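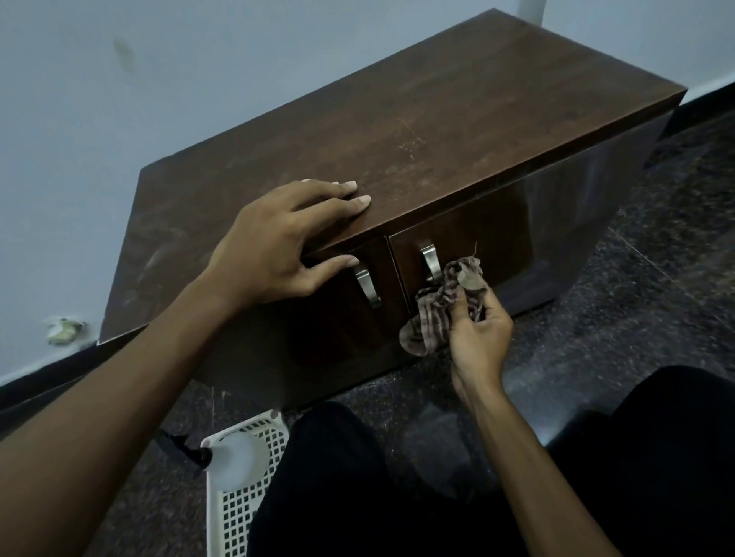
Furniture Cleaner, Part Time
Prindlow, Mac Carthaigh building

Brornby rents out used wood furniture to furnished apartments. We need one person to clean cabinets, dressers and side tables between rentals.

Duties
Dust and wipe tops, side panels, door and drawer fronts.
Clean around handles and along the seams between panels.
Record scratches, chips and dull spots on the item sheet. Repairs are done by another team.
Clean 9 items per shift.

Requirements
Able to kneel and work at floor level for long periods.
Able to lift 20 pounds. Larger pieces are moved by 2 people.
Able to read and fill out a form in English. Furniture experience is useful but not required.

Hours and pay
Mornings, starting at 7:30. Gross pay is $3480 per month. Cloths, gloves and knee pads are supplied. The position opens in January.

To apply, send a one-page work history to Sinéad Coughlan, Workshop Office, and state the earliest date you can start. Applicants selected for interview will complete a short paid cleaning trial.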